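Robots at Romdale: your questions, answered with care

Will the arms take my job? No, and we're glad you asked! Your bench stays yours.
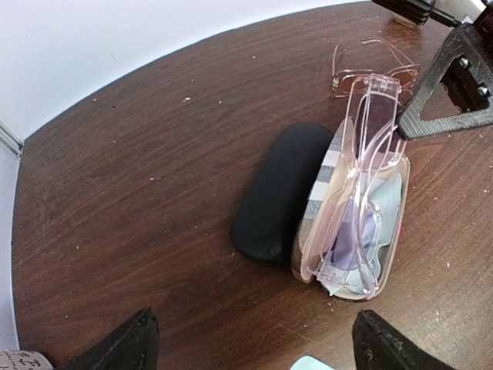 1 min read

What do they handle? Eyewear, mostly: glasses, cases and cleaning cloths (all those fiddly little things).

Who do I talk to? Cinzia Messina, any time at all. Training takes nine hours, spread over May, and you're paid for every one.

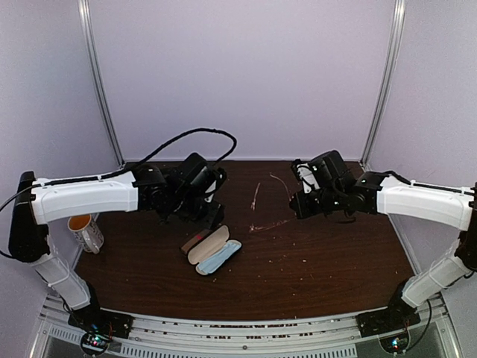 The two arms at the eyewear table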